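Setting Up Your Tailgate Lock (continued)

Before you go any further, please make sure the truck is parked on level ground with the tailgate up and the parking brake on. We know you're eager to get this finished, and the hard part (running the cable) is behind you now!

4. Slide the Bustus lock body over the latch rod until you feel it seat. It should move freely, with no scraping.

5. Start all 3 mounting screws by hand before you tighten any of them, then go around a little at a time until they're snug.

Caution: Don't use a power driver on these screws. The threads in the lock body are softer than you might expect, and they strip easily.

6. Plug the gray connector into the harness and press until it clicks. Tuck the extra wire behind the panel, well away from the hinge.

7. Turn the key to ON and hold the fob button down for 5 seconds. The light on the lock will blink, and your fob is paired.

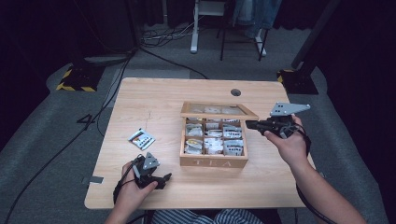
Will the lock still work if my truck battery is dead?
Use the metal key that came in the small envelope. It turns the latch by hand, whatever the battery is doing, so keep it somewhere other than the truck bed.

8. Lower and raise the tailgate a few times, locking and unlocking it with the fob. If it sticks, loosen the screws half a turn, wiggle the lock body, and snug them up again.

Note: If you live where the roads are salted, put a drop of light oil on the latch rod every March, and wipe off whatever drips.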